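Istimix Forums > Home & Laundry > Stacked or side by side?
Page 2 of 2

kassa_row: Okay, I finally went to the laundry room everyone raves about and I get it now! Dark gray front loaders, big chrome doors, and every one wears a round-cornered white label so you know what you're walking up to. Washer 1 says "Smart wash" in English under the Chinese. I want that at home so badly.

Droker162: The labels are great. The doors, though? All that chrome is a fingerprint magnet. I had a door like that for two years and wiped it every Tuesday.

kassa_row: Worth it!! Look how wide the one marked 智慧烘 opens. You could get a whole comforter in there without wrestling it.

LetayW: That one's the dryer, by the way, 烘 is the drying character and 洗 is washing. And I'm with kassa, a wide door beats everything. I set my basket right by the wall, same as the woven one there, and pull everything straight across.

Droker162: A woven basket, sure, if your stuff is dry. Mine got musty by August. Plastic crates for me, they stack and they rinse out.

LetayW: Line it with a pillowcase! Mine has a looped handle and I carry it up the stairs one-handed, try that with a crate.

flerus2207: Nobody has answered the original question, so I vote stacked. You get floor space back for folding, and that's the part I love.

Droker162: Stacked is fine until you're short. My mother can't reach the top controls. Side by side for us, forever.

kassa_row: Stacked AND side by side, like this place. I can dream! 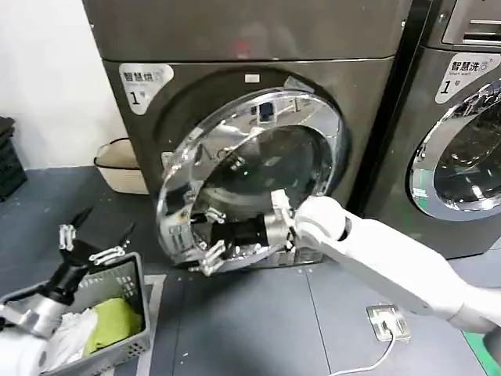
Page 2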